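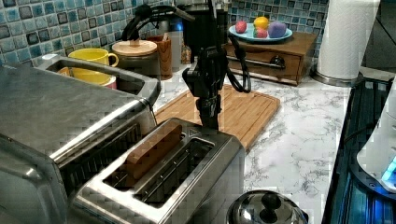 The breakfast station at Pumphrey, one slice in and one slot to go.

I'd been trying to get into the Pumphrey open day for two years, so when my name came up on the list for 28th May I said yes before I'd even checked the bus times. There's a full kitchen on the second floor with a proper stove and a coffee maker, and I'd have moved in on the spot - blue mosaic tile, marble-look counter, a plate of toy fruit sitting up on a wooden box. The arm comes down from above, and it's working in a space no roomier than my own kitchen.

Soledad Cuevas was running the toast demo. The job is simple to say out loud: pick up bread, put it in the slot, let go, back off, wait, take the toast out. She told us the arm had done it 680 times since October and that she'd stopped watching it closely somewhere in the first hundred. Big mistake, she said, laughing, and then she told us about run 326.

What happened on 326 is that the bread went in fine and the gripper didn't let go. The fingers had closed a hair too far, the software decided it was holding nothing (the slice was thinner than usual, the end of a loaf), and it skipped the release step and went straight to waiting. So there it sat, fingertips down at the slot, with the heat on. By the time somebody smelled it, one rubber fingertip had gone soft and stuck itself to the crust. They hit the stop button, and the arm froze exactly where it was, which was the worst place it could be! Faustino Montes had to pull the toaster's plug and then wait for everything to cool before he could work the finger free.

I asked the obvious thing, why didn't stop mean "go up"? Soledad said everyone asks that. A stop that moves the arm can catch somebody's hand, so stop means stop, and they weren't going to change it. What they did change was the toaster. It's now on a switched outlet from Stivell wired to the same button, so when the arm quits the heat quits too. They also made the release step run every time, whether the arm thinks it's holding anything or not.

We got to see it live, and of course it faulted on us. Nothing scary, it hung over the back of the toaster and the screen said it wasn't sure of its grip. Firouzeh Babaei pressed the button, checked the outlet light was off, and only then reached in. She made two of us practice it as well (I was slow, I went for the bread first and got told off, fair enough).

They gave us the old fingertip to pass around. It looks like chewed gum with crumbs in it, and it lives in a jam jar by the sign-in book.

Lunch was downstairs, sandwiches, untoasted. The next open day is in October and the list fills up fast, so email early if you want to go.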